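Laundry and Folding Room Walk-Through: Checklist with Comments
Kistwood House, Gevarville
Date: 6 December 2021
Checked by: Laurier Dhillon
Copy to: Gus Nguyen-Tran
Previous check: April

Marks used: OK, FIX (do it this week), WATCH (look again next time)

1. FLOORS AND WALKWAYS

1.1 Walkway from door to folding table clear: OK
Such a difference from April! You can walk straight in with a full basket and not step over a thing.

1.2 Floor dry near the washers: OK
Ran the Kalell washer on a full cycle and stood there with a flashlight. Not a drop.

1.3 Mat by the sink lies flat: FIX
One corner curls up. Tape it for now. I'd love a heavier mat if there is money left in the supply line.

1.4 Carts parked with brakes on: WATCH
Two had the brakes off. The brakes themselves work fine.

2. MACHINES AND POWER

2.1 Dryer lint screens clean: OK
Spotless, all of them. Whoever does the evening shift, thank you!

2.2 Dryer duct behind the wall panel: WATCH
Light dust only. Last cleaned in April and due again next April.

2.3 Cords and plugs: FIX
The plug on the Iyengar steam iron is loose in its housing. I tagged the iron and put it on the top shelf. Please don't use it until Gus has had a look. The spare iron is good and heats up fast.

2.4 Nothing stored on top of the dryers: OK

2.5 Space heater: not in the room. OK

3. FOLDING TABLE

3.1 Table steady, legs locked: OK
Leaned on it hard from both ends and it didn't budge.

3.2 Cover cloth in place, no edge hanging where it can catch a foot: OK
I'm a big fan of the pale green cloth. Dark clothes show up on it so well that you spot a stray pin or a bit of tissue right away (I found a safety pin that way, and it went straight into the tin).

3.3 Cover cloth smooth: WATCH
A few creases. They do no harm, but a flat cloth makes folding easier, so give it a pull at the corners before you start.

3.4 Pockets checked before items reach the table: OK
Gus went through the whole dark load, and all he got for it was a bus ticket.

3.5 One item at a time on the table: OK
This has really caught on! Piles used to slide off the far side and end up underfoot. Shirts go down flat, get smoothed, then folded in from the long side.

3.6 Items cool before folding: OK
We let the load sit 20 minutes with the door open. Zippers and snaps hold heat longer than you'd think.

4. SHELVES AND SUPPLIES

4.1 Detergent below shoulder height, caps on: OK

4.2 Bleach kept apart and labeled: OK
The new label is big enough to read from the door. Love it.

4.3 Shelf load: OK
The limit on the card is 60 pounds per shelf and we are well under.

4.4 Step stool: FIX
One rubber foot is missing. Part number 1225 in the supply binder, cheap and quick to fit.

5. FIRE AND FIRST AID

5.1 Extinguisher in place, needle in the green: OK

5.2 Exit sign lit: OK

5.3 First aid box: FIX
Low on burn gel and the small bandages. Everything else is there and in date.

GENERAL COMMENTS

Four small fixes, none of them hard, and the room is a pleasure to work in. The folding table is the part I'm happiest with. Gus, if you can get to the iron first, the stool and mat can wait a day or two. I'll restock the first aid box myself on my next supply run.

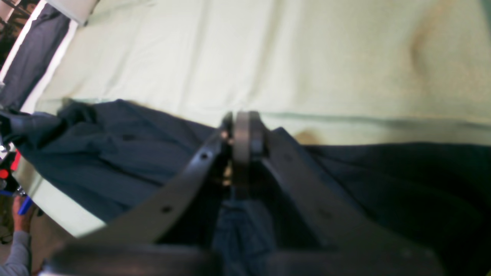
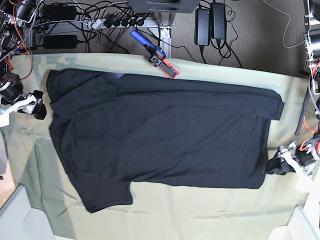 Item 3.2, green cover cloth with dark clothing on it. Second photo: black t-shirt, one long edge folded over.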